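Visit report: Brundel tableware showroom, 13 May 2020

Stand 61 was the tasting corner, run by Danjuma Edet. 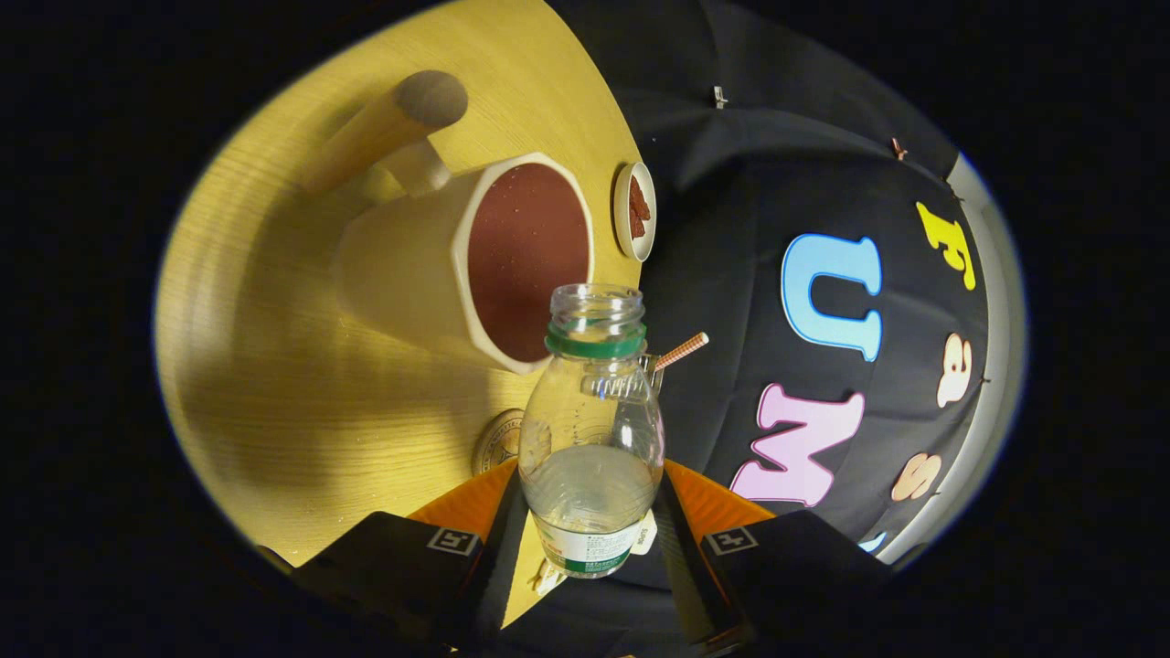
Edet's interest is in side-handled mugs. The Kollirex range has six sizes, all slip-cast, and the handle is joined to the body by a short post before the first firing. Failures at that joint fell after the drying time was extended to nine hours. Rim thickness is checked by hand. Glaze samples were not available to take away. Prices for the Idahosa line are due in June.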